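Why Is Your Mug Shiny? (The Story of Glaze)

Go and get a mug from the kitchen. I'll wait! Make it an empty one, please, because you're going to turn it upside down.

Run your finger along the side. It's smooth, right? Now touch the ring on the very bottom, the part that sits on the table. On lots of mugs that ring feels rough, a bit like a sidewalk. Same mug, same clay, so why does one part feel like glass and the other part feel like a rock?

The smooth part feels like glass because it IS glass. It's a very thin coat of it, and potters call it glaze.

I learned this from my neighbor Amna Abbasi, who makes pots in her garage. The first time I visited, she handed me a bowl covered in something that looked like dusty pink chalk. "That one's going to be green," she said. I thought she was teasing me.

What's in the bucket?

Glaze starts out as a powder mixed with water, and it looks a lot like a milkshake (don't drink it!). The main thing in the powder is silica, the same stuff that most beach sand is made of. If you heat silica enough, it melts, and when it cools you get glass.

The trouble is that silica on its own needs a huge amount of heat, so much that the pot would be ruined first. So potters add a helper called a flux. A flux makes the silica melt sooner. They also add some clay, which makes the melted glaze thick and sticky so it doesn't all slide off onto the shelf.

Into the fire

Before it gets glazed, a pot usually goes through the kiln once, all by itself. A kiln is an oven that gets far, far hotter than the one you bake cookies in. After that first trip the pot is hard but still thirsty. Dip it in the bucket and it sucks the water right in, leaving the powder stuck to the outside.

Then it goes back in the kiln for trip number 2, and this is where the chalky stuff melts.

Where do the colors come from?

Metals! Tiny amounts of them, ground up and stirred in. Cobalt makes a strong, deep blue. Copper often gives you green, but if the kiln is short of air it can turn red instead. Iron can be honey yellow, brown or almost black. Amna keeps a notebook of every mix she has tried, and when I last asked she was up to 163. Her favorite is called Clalel, which is a word she made up in the bath.

Melted glaze moves, too. It creeps downhill very slowly, like syrup on a cold plate. Put one color over another and the top one can trickle into the one underneath, making stripes and speckles and wobbly edges.
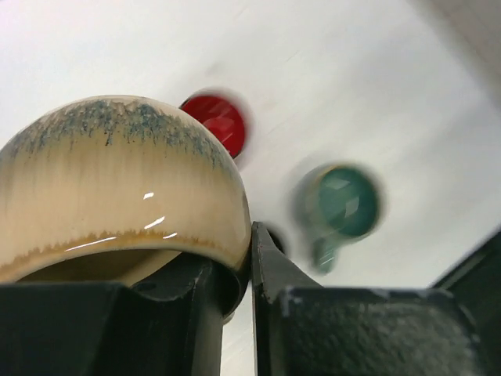
You can't plan every drip, and that's why two mugs dipped in the same bucket can come out as cousins instead of twins. Where glaze is thin, like on a rim, it may turn brownish. Where it collects in a puddle, it usually gets darker.

And the rough ring? Potters wipe the glaze off that part before the kiln. If they forget, the melted glass glues the pot to the shelf. Amna has a shelf with half a teapot still on it.

Try it: see how many different colors you can find on one mug at home. I got 4 on mine, and I'd been calling it "the brown one" for years.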